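How Do You Teach a Robot to Fold a Shirt?

Hi again, robot fans! In October I got to go to the open day at Waltari, and I have been bugging my family about laundry ever since.

I thought I'd see shiny metal people walking up and down. What I saw first was a lot of laptops, a lot of water jugs and a very big green sheet. The best part was on the sheet, so let's start there.

Think about a shirt for a minute. A toy brick is always the same shape, so a robot can learn that shape and look for it. But drop a shirt five times and you get five different blobs! The sleeve might be on top, or underneath, or twisted up like a pretzel. You can find the collar anyway, because you've been getting dressed for years. A robot has to learn all that from the very beginning.

So people show it. Beatriz Morais, who ran our demonstration, explained that a person holds two grippers (those are the robot's kind of hands) and does the chore with them – no using your own fingers! Each gripper has a black jaw that pinches. The people at Waltari save a record of each try, and a computer studies the records to work out how the moves go.

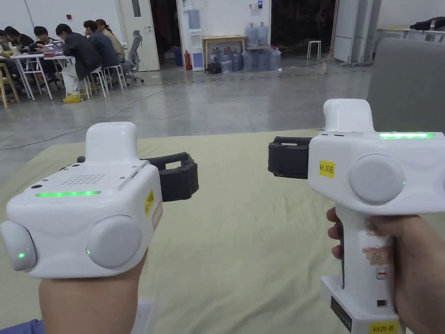
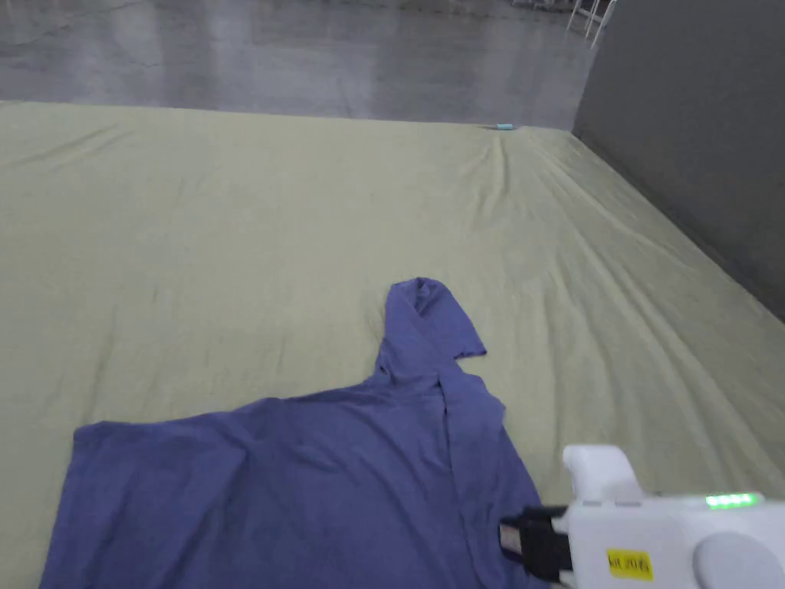
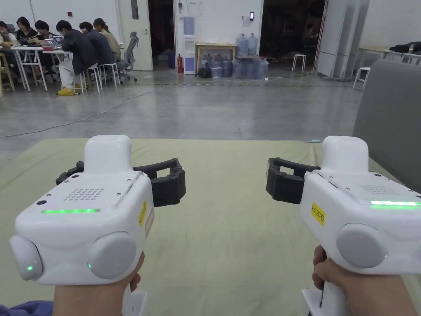
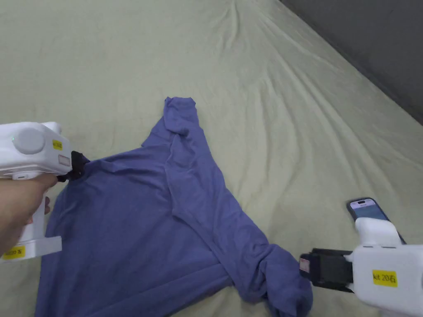
Grippers at work on the big green sheet at the Waltari open day. Look for the yellow labels!

The little sign 右 on some of those labels means "right," and 左 means "left." I liked that a lot, because I still mix mine up when I'm in a hurry.

How many tries does the computer need? I guessed 90. Nuwan Munshi laughed (kindly!) and said they wanted 2,000, just for shirts. And you can't do the same one over and over, either. You need hoods and long sleeves and collars, neat starts and messy starts.

Then he told me the tries that go a bit wrong can be useful too. If a sleeve slips and you go back and grab it again, the computer gets to study how you fixed it. I wish my piano lessons worked like that.

Want to try it at home? Get 2 pairs of kitchen tongs, ask a grown-up first, and put a T-shirt on your bed. Now fold it using only the tongs. It took me 3 goes to get something square, and one sleeve was still hanging out. Go slowly, and pinch near the corners – the middle just bunches up.

Write and tell me how yours went, and which chore you'd teach a robot next. I'm voting for socks.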